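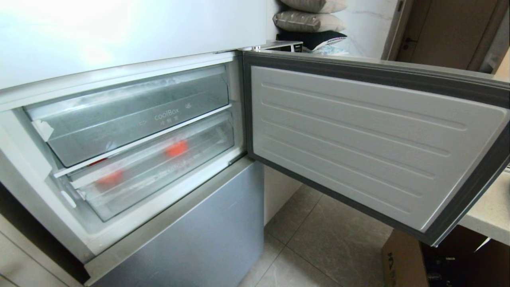 Figura 6. Compartimento do meio aberto, com as duas gavetas transparentes.

6. Boas práticas com o frigorífico

Chegámos à secção que mais perguntas nos traz, e com razão: o frigorífico é talvez o eletrodoméstico em que o Flikemon mais depressa mostra se foi bem preparado ou não. Pedimos-lhe que leia tudo até ao fim antes de ligar o robô, mesmo que já tenha instalado outros modelos da Skunska. As regras mudaram um pouco desde a versão anterior do manual e há dois ou três pontos que antes eram recomendações e agora são obrigatórios.

6.1 Antes de começar

1. Confirme que o modo Cozinha está ativo no painel Stornier. No modo Geral, o robô usa limites de força pensados para portas de armário e puxa com mais vontade do que convém.
2. Escolha no painel o tipo de frigorífico. Para um modelo de vários compartimentos sobrepostos, como o da Figura 6, selecione "Portas separadas" e registe cada compartimento com um nome próprio. Chame-lhes como lhe der mais jeito, desde que não repita nomes.
3. Deixe livre todo o arco da porta, do puxador até à posição de abertura máxima, e mais uma palma de mão de folga. Caixas no chão, bancos e taças de animais devem ficar fora desse arco.
4. Veja o que está pousado perto do lado das dobradiças. Almofadas, panos e objetos empilhados podem ficar onde estão, se não houver risco de caírem sobre a porta aberta.
5. Limpe e seque o chão à frente do aparelho. Em mosaico cerâmico, reduza a velocidade da base para "Lenta" — as juntas não incomodam as rodas, mas um pingo de água incomoda bastante.

Nota: se a porta abrir para o lado de uma bancada, percorra primeiro o movimento à mão, devagarinho, e veja com os seus olhos por onde ela passa.

6.2 Abrir e fechar a porta

1. Coloque o robô ligeiramente de lado em relação ao compartimento, do lado do puxador e fora do arco da porta.
2. Toque em "Aprender porta". O braço aproxima-se e espera pela sua confirmação.
3. Confirme e acompanhe o movimento com o comando de paragem na mão. Não o pouse na bancada, por favor, nem por um instante.
4. Com a porta aberta, verifique se a garra não ficou a tocar na borracha de vedação. A pega faz-se sempre pelo puxador ou pela aresta rígida da porta.
5. Toque em "Fechar". O robô encosta a porta e mantém uma pressão leve até a vedação assentar.
6. Repita a sequência três vezes antes de guardar. Parece exagero, bem sabemos, mas é na terceira que costumam aparecer os pequenos desvios.

Cuidado: a porta não deve ficar aberta mais de 66 segundos seguidos. Passado esse tempo, o Flikemon interrompe a tarefa e avisa. Não desative este aviso.

6.3 Gavetas e alimentos

1. Registe cada gaveta em separado, começando pela de cima. Quando são do mesmo género e estão uma sobre a outra, o robô precisa desta ordem para não as trocar.
2. Faça a primeira aprendizagem com a gaveta vazia. Só depois ponha lá dentro alimentos, e de preferência algum que aguente bem um apertão.
3. Não conte com a transparência do plástico para identificar o conteúdo. Através da frente de uma gaveta, um produto vermelho e arredondado pode parecer um tomate e ser outra coisa. O robô só deve confirmar o alimento com a gaveta aberta.
4. Para fruta e legumes macios, escolha a pega "Delicada". O peso máximo por peça, nesta pega, é de 500 gramas.
5. Etiquetas, molas e outros acessórios presos às gavetas devem estar no lugar habitual durante a aprendizagem. Se mais tarde os mudar, repita o registo.

Cuidado: não permita que o robô retire gavetas por completo das calhas. Se uma gaveta oferecer resistência, pare, abra-a à mão e veja o que a prende.

6.4 Pessoas por perto

Durante a aprendizagem deve estar presente um adulto, e as crianças ficam fora da cozinha. Nas tarefas do dia a dia, o robô pára quando alguém entra no arco da porta e só retoma com confirmação. Quem segue o guia doméstico Sowerby já conhece a regra: uma pessoa manda, as outras esperam.

6.5 Manutenção

Limpe as pontas da garra antes e depois de cada sessão com alimentos, com um pano macio e detergente neutro. A cada 14 dias, repita o teste de abertura e fecho do ponto 6.2. Ao fim de 3000 ciclos de porta, o painel pede a troca das almofadas da garra; o procedimento está na secção 9.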